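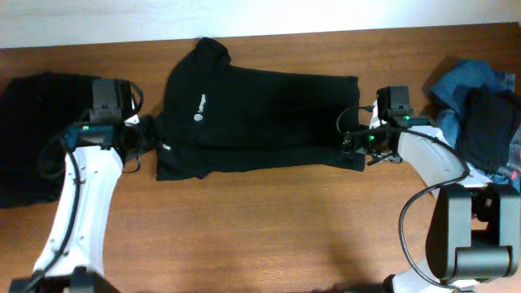
3.2 Print durability and the second-hand grading of dark garments

The resale value of a used garment depends on its surface condition more than on its age. Graders at the Trummer sorting hall assign each item to one of four classes within a few seconds, and the decision is made mainly on three features: pilling, loss of colour along the seams, and the state of any printed mark. Printed marks are of particular interest because they fail in a way that is easy to see. On a black garment with a white logo, such as the one in Figure 2, where a circular emblem is set beside a single word, small losses in the print stand out strongly against the cloth and are seldom missed. The same degree of wear in a tone-on-tone print is often passed over. Contrast therefore acts as a hidden variable in the grading, and we treat it as one.

Figure 2. Black garment with white printed logo, partly folded on a wooden tabletop.

The sample comprised 2646 garments drawn from mixed household collections in the Wunden district. Items were taken from the line in the order in which they arrived, after wet and soiled pieces had been removed. Of these, 338 were black or very dark and carried a light print of at least 10 square centimetres. The remainder served as the reference group. No attempt was made to balance the sample by brand, fibre or place of manufacture. Care labels were read where they were present and legible, but many had been cut out by the previous owner, and fibre content was then judged by hand.

Each printed garment was graded twice. The first grading followed normal practice at the hall, under the ordinary lighting of the line and at ordinary speed. The second was carried out by Achterberg and Hubmann working separately, without time pressure, using the scale set out in Section 2.4. The scale runs from 0 (print whole, edges sharp) to 5 (print no longer readable). Where the two second gradings differed by more than one step, the garment was looked at again by both and a joint value was recorded. A joint value was needed for 13 garments, most of them with rubber-like prints that had cracked without flaking.

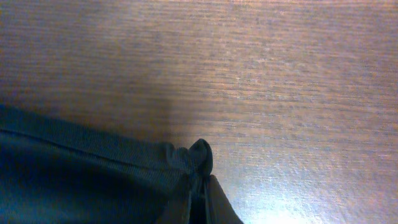
The way a garment is laid out also affects what a grader is able to judge. Items on the Trummer line are not spread flat. They are picked up, turned once and dropped into a cage, so that a print on the back or low on the body may be seen only while the cloth is moving. For the second grading, each piece was smoothed out and viewed from both sides. Differences between the two gradings thus combine at least two effects, namely the extra time and the better view, and our design does not allow them to be separated. A smaller trial in which time was held fixed is described in Section 3.4.

Line graders gave a lower class than the second grading implied in 104 of the 338 cases. These downgraded items were concentrated at steps 1 and 2 of the scale, where the print shows hairline cracks or slight lifting at the corners but remains fully readable at arm's length. At steps 4 and 5 the two gradings agreed almost completely, as would be expected. Upgrades were rare at every step and showed no clear pattern by fibre or print type.

We take this as support for the view that light prints on dark cloth are penalised early in their decline. The cost is not trivial. Under the price list in use at the time, a fall of one class moved a garment from the shop stream to the export stream, and a fall of two moved it to wiping cloth. Two buyers who take goods from the hall, Dernia and Gimance, apply their own checks on arrival, and both use a coarser scale than the hall does. A garment downgraded for hairline cracking would in most cases have met the Dernia standard for shop sale.

Lighting may account for part of the effect. The lamps above the line are placed to show stains and holes, and they produce a hard sheen on plastic-based prints that makes fine cracks more visible than they are in a shop or at home. Hubmann repeated the grading of the step 1 items on a Monday morning in March, by a north-facing window with the lamps switched off, and placed many of them at step 0. The repeat was not blind, and we give it little weight. It does suggest that any revised scale should state the lighting under which prints are to be judged, together with the viewing distance.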